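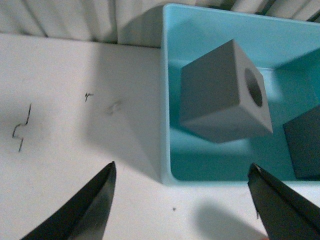
Keeping a small craft room tidy

I have sewn and glued and painted in the same box room for years, and most of what I know about keeping it in order I learned the slow way, usually on my hands and knees looking for a button. These are the habits that have stuck.

Start with open bins. Lids look smart in the shop, but I never put them back on (does anyone?) and then there are lids to store as well. One kind of thing to a bin, and if it's full, it's time to use something up before you buy more.

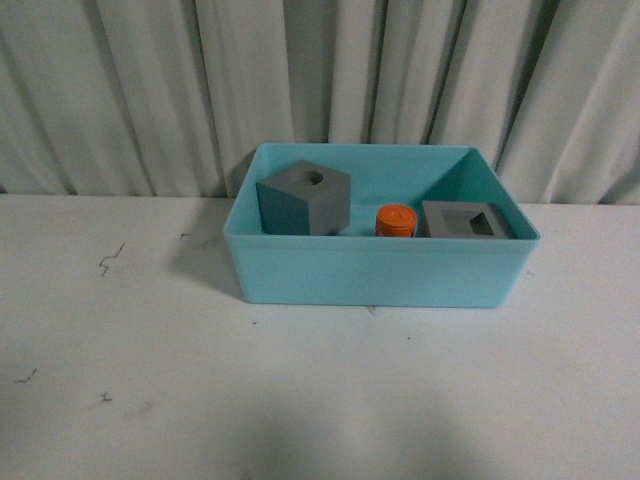
Wash plastic bins twice a year in warm water at 40 degrees with a drop of washing-up liquid, and dry them well before anything goes back in. Old glue comes away if you let it soak for 5 minutes first and then nudge it with a wooden spoon.

Wipe the worktop at the end of every session, even when you're tired and the kettle is calling! Crumbs of dried paint get into everything, and pale fabric always finds them.

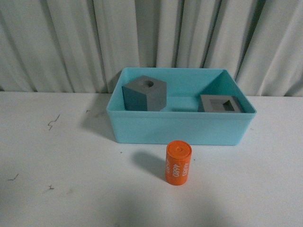 Looking after curtains

Craft room curtains collect a surprising amount of fluff. Give them a good shake out of the window each month, then go down the folds with the soft brush of the vacuum. I wash mine in December, on a gentle cycle, and hang them back up slightly damp so the creases drop out by bedtime.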